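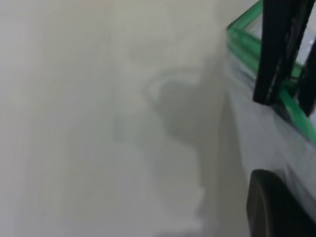
## 4.2 Set up the two camera streams

Vemik reads two streams: `wrist` and `fixed`. Do this section after the cameras are mounted and before you teach any grasp. The planner (Ejigu) must be stopped - it locks the streams when it runs.

1. Open the Mokinari console and choose **Streams > Exposure**.
2. Set both streams to manual. Automatic exposure changes the brightness when the arm comes over the table, and the mask changes with it.
3. For `wrist`, enter an exposure of 2,000 microseconds. For `fixed`, enter 1,000.
4. Move the arm to the pose `look_side`. Press **Learn self mask** and wait for the green check. Vemik now ignores the fingers and the gripper body in the wrist stream.

 **Note:** When the table is pale and close to the lens, the wrist stream has almost no texture. The message `LOW FEATURE COUNT` is normal in this pose. You can continue.

5. Set **Shadow tolerance** to 70. Shadows with soft edges are then kept out of the object mask. A higher value can also remove thin gray objects.
6. Put one test item on the table, well away from the table borders. A clear pouch with a colored zipper is a good choice, as the zipper gives a strong line and the plastic gives glare. Check in `fixed` that the outline follows the whole pouch, also the transparent seams, and that the shadow on the left is outside of it.

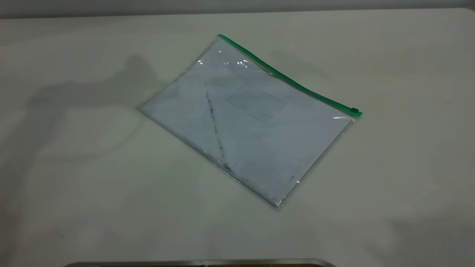 7. If the outline covers only the paper inside the pouch, turn on **Transparent border** and repeat step 6.
8. Press **Save profile**. The file is written to the Ustow folder of the cell.

**Caution:** Do not edit the profile by hand while Ejigu is running. The planner reads it again every 500 ms, and a half-written file stops the arm with error `P-PROFILE`.

### If the outline is not stable

- Glare spots flicker in the mask: lower the exposure of `fixed` in small steps, then save again.
- The mask has a hole at the fingers: the gripper was changed after step 4. Learn the self mask again.
- Profiles saved before August do not contain the shadow value. Open them once and enter it.

Section last changed: 2022-01-05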